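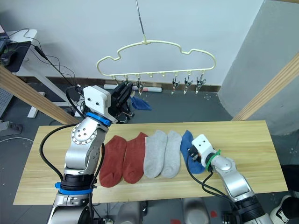

Figure 2. Socks on a light wooden tabletop, with the blue one at the right end of the row.

4.2 How the Firside women built their march

The most exciting thing in our interviews was how quickly the campaign to save the Firside women's centre stopped being about one building. The first leaflet, handed out at the bus loop in October, asked only that the council put off its vote. By the second meeting people were talking about night buses, rent, unpaid care and who gets listened to at a public hearing. We had expected this to take months. It took two meetings and a lot of tea.

We spoke with 70 people in Firside and Mundivcombe, of whom 66 had gone to at least one action. The other four had stayed away on purpose, and their reasons were as useful to us as anything the marchers said. One felt the centre had never made much effort with older women. Another had been to a rally years before, come home hoarse and seen nothing change, and she was wonderfully blunt about it.

Iona Guthrie, who chaired the early meetings, told us she had wanted a petition and "maybe a cake stall". The push for a march came from the Alemayehu Street tenants, who had already fought one eviction notice and knew how to get neighbours out the door. They brought a phone tree, a megaphone and a habit of starting on time! Several of the centre's longest-serving members found this hard at first (two walked out of the planning meeting, though both came back), and the notes show a real argument over whether men should carry banners at the front. The group settled on women at the front and everyone else wherever they liked.

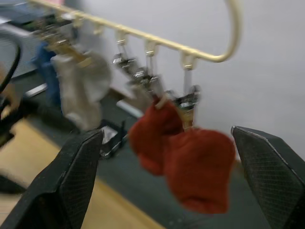 The march itself, on 10/11/06, drew more people than the organizers had hoped for, and it went past the council offices and then, in a late change of route, past the Grekon building. Grekon had made an offer on the site, and the tenants argued that a march which ignored the buyer would miss half the story. Some members worried this would look like a fight with a business and scare off the moderate councillors. We think the tenants judged it well. Nearly all of the marchers we interviewed brought up the stop at Grekon without being asked, and many remembered it more clearly than the speeches.

What people did afterward interested us even more. Five of the women who spoke that day had never used a microphone before, and all five went on to speak at the hearing. Their statements are a joy to read. They are full of bus times, school pickup, the price of a locksmith and the name of the worker who answered the phone at midnight. Earlier studies of neighbourhood protest tend to treat this sort of detail as colour. We read it as the argument itself, made by people who knew the service from the inside, and in Section 5 we follow how the councillors answered it, or in several cases changed the subject.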